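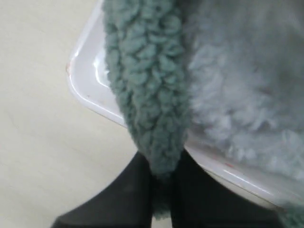 Notes on the scarf task, for the people who asked why the March batch is so slow to come out. Long thread, mostly bookkeeping.

The task as written on the sheet: "Dress or undress the snowman. Scarf only. Toy stays on the tray." Every episode is teleoperated, single arm, parallel gripper. Target is 100 accepted episodes per direction before we train anything.

We count on and off as separate tasks with separate instructions. Early on they were mixed under one label and the policy learned to pick up the scarf and hesitate. Fair enough, given what we fed it.

Taking the scarf off is the easy direction. Grab an end, lift, drag left, let go. A new operator gets clean takes within the first session.

Putting it on is where the time goes. The scarf has to clear both antlers (the sheet calls them arms, the operators call them antlers, I have given up) and the fabric catches on the corduroy at every opportunity.

Grip point matters more than I expected. Pinch the nubby fabric too shallow and you hold a tuft of pile, which slides out at the first bit of drag. Pinch too deep and the fingertips hit the tray. The usable window is 5 mm, measured with a feeler block and some patience.

The tray rim is the other problem. Come in at the wrong angle and a finger rides up on it. The force estimate jumps, and whoever is driving backs off, so you get a little stutter in the trajectory. We keep those if the recovery is smooth. Recovery data is worth having.
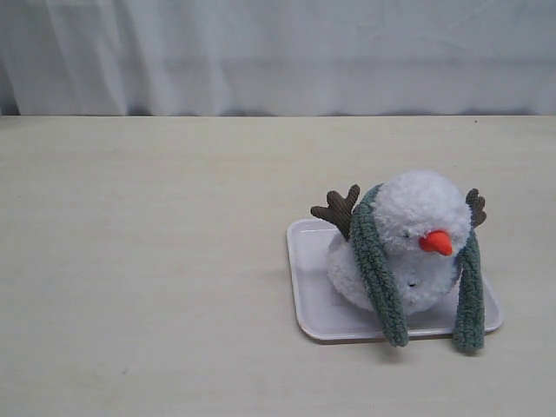 Start states are drawn from a list of 14. Each one fixes the tray position, the tray rotation and where the scarf goes. The toy itself gets set down by hand with a bit of slop, because a soft body never sits the same way twice and pretending otherwise would only make the list longer.

Lean counts as variation and is logged as "upright", "left", "right" or "forward". If two apply, log the bigger one. Gaétan Paquette wanted a degree value here. He may have one when he volunteers to measure it.

Success rule for "on": scarf over the neck or head, both ends hanging in front, gripper open and clear. It does not need to look nice. I had to add that last sentence to the sheet after one operator spent the best part of a take straightening the ends.

Success rule for "off": no part of the scarf on the toy. Touching the tray is allowed. We argued over that one and settled it by looking at what the checker script could tell apart, which was not much – sage scarf against a white rim is fine, sage scarf tucked behind a brown antler is not.

Rejections so far, in order of how often they happen: toy dragged off the tray, scarf released early, operator's hand in view at the reset, camera clocks out of sync. The last one is mine.
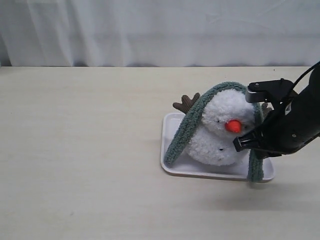
Fixed camera. One fingertip against the fleece below the nose, scarf over the head.

Contact with the head gets its own flag now. Pushing on the toy is allowed, since a person would steady it with the other hand and we only have the one arm. The flag is there so we can train with and without those episodes and compare.

My guess is that the policy will overuse it. Contact is an easy signal to latch onto, and the toy is forgiving enough that nothing bad happens. We'll see. Salilier saw the same habit on their towel set, though their fabric is flatter and I wouldn't lean on the comparison.

Logging goes through Jasta, conversion through Manurung. Both streams, wrist and fixed, are resampled to a common clock at conversion. If you pull raw files from Jasta yourself, please don't file a bug saying the views disagree. They do.
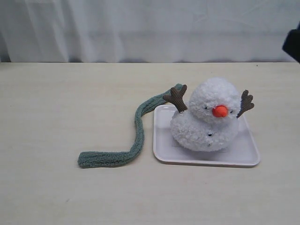 Scarf drop position in the "off" episodes turned out to be too regular when I plotted the end points. Everybody puts it on the left of the tray, starting near the back corner, and it makes a tidy cluster. The next list asks for drops in front and to the right as well.

Operators rotate after 7 episodes. Past that the takes get faster and more alike, and alike is the part I am trying to avoid. Clement suggested shuffling the start states harder instead. We do both.

Open items: the shadow of the arm in the fixed view changes with the time of day when the blind is up. Blind stays down from now on. Also need a second scarf in another color, same pile, before somebody concludes that the model understands scarves.

Next export once "on" reaches target. It is the slower half by a wide margin, so don't wait up.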